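25/08/2023
Radka Vidmar, Valdale workshop, bench notes

Table finish, second go. Quick one before I forget, will tidy up Monday.

Top coat on the light table has had its full cure now. Still glossier than I wanted. I asked Stikent for satin and the can says satin, but under the ceiling tubes it throws back everything you put on it. Looks fine from the door, bad when you're sitting at it for a whole afternoon. Two options:

- scuff back with the gray pad and wax
- leave it, put mats down, stop looking at it

Leaning toward the mats. Kaplan job needs the sander all next week anyway.

Color is good though. Came out more orange than the sample board, which I like. Sample board was a different plank so no surprise. Keep the board, it's on the shelf behind the door with 841 written on the back in pencil (batch no., not a price!!).

Spill test. Did the usual on the offcut, not on the table itself: water, coffee, cooking oil, red drink. Left them 40 minutes under upturned jar lids, wiped with a dry paper towel, then damp. Water nothing. Coffee nothing. Oil left a dull patch that went away after the damp wipe. Red drink left a very faint pink ring, only see it if you tilt the board to the light. Going to repeat over night and see if it gets worse. If it does then no open drinks on that table, and I'll put a sign up that everyone will ignore.

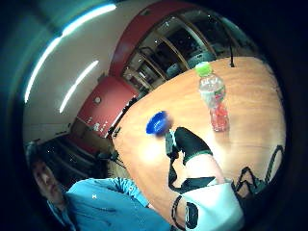

Light table, afternoon. Red liquid in the green-cap bottle, small blue thing to the left of it.

Bottles with the cap on are OK by me. Cups are what worries me, they get put down wet and then moved, so you get half rings all over. Same as happened to the old bench in March and that one never came back right.

Cables. Too many on the tabletop again. The thin black stand toward the back has its lead just lying along the surface, and there's more of it looping over near where people sit. Rubber jacket on fresh varnish is asking for marks, the plasticizer gets into the coat. Had it with the Plevex leads before, left a line like a snail trail. Want to:

- run the stand lead down the back edge with clips (have a bag, second drawer)
- felt pad under the stand base
- move the rest off when the table's not in use, PLEASE

Check underneath for the stretcher bolt too, one side felt loose when we turned the table round. Needs the 2 long allen keys, not the folding set, wont reach.

Lights. One of the tubes hums. Might just be the starter. Not my job but it's giving me a headache so will ask. Glare would be less if the table went long side to the wall, try that before touching the finish. Need two people to lift, don't drag it, the feet have no pads yet.

Costs so far for the finish: 164 incl. brushes. Receipts in the tin.

To do Monday
check overnight ring on offcut
cable clips + felt
foot pads
turn table, look at glare again at same time of day
order more gray pads, down to the last one and its clogged

Recent entries
Old bench: stripping the top, again
Which glue for the drawer fronts
Kaplan shelves, cut list and mistakes
Sander bags, where to get them

Last updated: Friday, 5:40 pm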